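July 21, 2018

Zotura migration, continued. For anyone who picks this notebook up cold: Zotura is the catalogue program the Zonton local history museum has used for everything it owns, from butter churns to a stuffed pelican. The firm that wrote it is gone. The program runs on one old desktop, saves into a format that belongs to it alone, and prints only to a printer that is also gone. We said yes to getting the records out. I have reread the email where I said yes and I sound very cheerful.

**State of play this morning**

- Export menu: present, greyed out. Was greyed out in May too. I keep checking it as though it might have grown up over the winter.
- Print to file: works, one record at a time, with the last line of every description missing.
- Raw data files: readable once you know that text is stored in fixed blocks and dates are stored as days since something.

The "something" took me most of last week. The days count from the 1st of January of a year that appears nowhere in the manual, and the manual, to be fair, is a photocopy of the odd-numbered pages. Got there in the end by finding records where the donor's letter was pasted in with its own date and working backwards. Three of them agreed. A fourth is off by exactly one day and I have decided the donor was wrong.

**Hardware**

Kept this as short as I could. The fan noise got worse after lunch, so I shut down, opened things up for a look and took the chance to write down what was plugged into what before touching any of it. (See the May entry, "Why we write down what was plugged into what.")
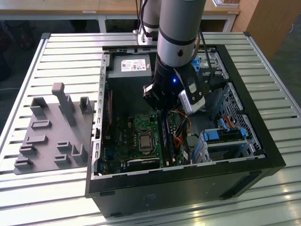 *Side panel off, power supply at the far end, and the wiring wandering off towards the drive bays.*

Drive cloned before anything else. Two copies, one in the cabinet and one at Maribel's. Cloning took 70 minutes and I watched a good deal more of it than was useful. No read errors reported. I don't trust that entirely, so the checksums are in the folder with the clone log and someone other than me should compare them.

**The batch of records**

Ran the converter over the test batch, 357 records, all from the "domestic and dairy" section. Output goes to plain CSV and then into Adia, which is the new catalogue system, chosen by the museum before we were asked. I have no complaint about Adia except that it wants every object to have exactly one maker, one date and one place. Whoever designed it has not met a country museum. Half the collection was made by "Uncle or possibly the other uncle".

Results from the batch:

1. Titles all came through. A few are in capitals and I'm leaving them that way. HAT, BURNT deserves it.
2. Descriptions came through, but accented letters turn into boxes. Lookup table started, see below.
3. Measurements are a mess. Early records are in inches, later ones in centimetres, and there is a middle period when whoever was typing used whichever ruler was nearest. No units field. A milk jug with a height of 12 could be a big jug or a small one and the shelf is the only authority.
4. Location codes are fine, apart from "Back room (old)" and "Back room (new)", which Maribel says are the same room.
5. Condition field: scale of 1 to 5 for most, then a run of records that simply say "sad".

For item 3 I tried a rule: if the record was last edited before the changeover, assume inches. That gave us a thimble the height of a dinner plate. Dropped the rule. The new plan is to carry the number across as it stands, put "unit not recorded" in the notes field, and let the museum measure things as they come off the shelf for other reasons. Adia will grumble at import. It can grumble.

**Call with Maribel**

Maribel Huaranga rang about the condition field. She knows who typed "sad" and won't tell me, but says it was a considered judgement and should be kept. We agreed on mapping it to 4, with the original word preserved in the notes. She also asked whether the old accession numbers will survive. They will. The numbers are painted on the bottoms of the objects, so anything we did to them would mean turning over every teapot in Zonton.

She raised the Alvarado bequest again. These are the glass negatives that arrived in a piano crate and were entered in Zotura as a single object, "Negatives, crate of". The museum would like 100 of them as separate records before the anniversary display. I said that is cataloguing and we are migration, and she said of course, and could I send her a template. So I am making a template. Draft fields for it:

- old number plus suffix (a, b, c... which runs out quite early, so use digits)
- subject, as written on the sleeve
- subject, as it looks to a sensible person
- condition, in numbers please
- sleeve present, yes or no

The second and third lines are separate because of the sleeve marked "Mother at the beach" which Maribel swears is a horse.
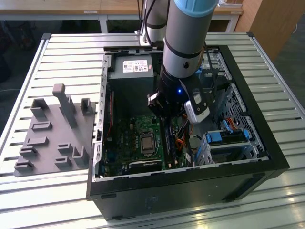
Back to the accented letters. The old program used its own character table, which matches a standard one for most of its length and then goes its own way through the upper part. I've been filling in the lookup by hand from names where we already know the right spelling. Done so far: e acute, n tilde, u umlaut, the degree sign, and a half. The half matters more than you'd think, given the inches. Still unknown is one character that appears only in recipes. It comes after numbers and before "flour". My guess is three-quarters. Will look at the handwritten card for the scone recipe when Maribel can put her hands on it.

Also found the place where Zotura hides deleted records. It doesn't delete them, it just changes the first character to a question mark and stops mentioning them. There are a fair few in the dairy section. Some are honest duplicates. One is a cream separator that was struck off as "returned to family" and then, four records later, entered again as a gift from the same family in nearly the same words. I'm exporting the hidden ones to a separate file and the museum can decide how much it wants to know.

**Mistakes of mine, for the record**

Ran the converter once with the output path pointing at the input folder. Only on the working copy, so no harm done apart from to my opinion of myself. Script now refuses to run if the two paths match. It used to refuse, in the version before I tidied it.

Sorted the test CSV in a spreadsheet to look at dates and the spreadsheet helpfully turned a run of accession numbers into months. Don't open the CSVs in the spreadsheet. If you must, import as text. I've renamed the file so that it begins with DO-NOT, and I expect it to be opened by teatime.

**Next**

- compare checksums (not me)
- scone card
- template to Maribel, with the digits explained
- run the "tools and farm" section, which is bigger and has drawings attached somewhere
- find out where "somewhere" is. The records point to a folder called PICS2. There is a PICS and a PICS3.
- replace the fan if the noise comes back
- ask the museum whether the pelican is domestic or dairy. It's currently both.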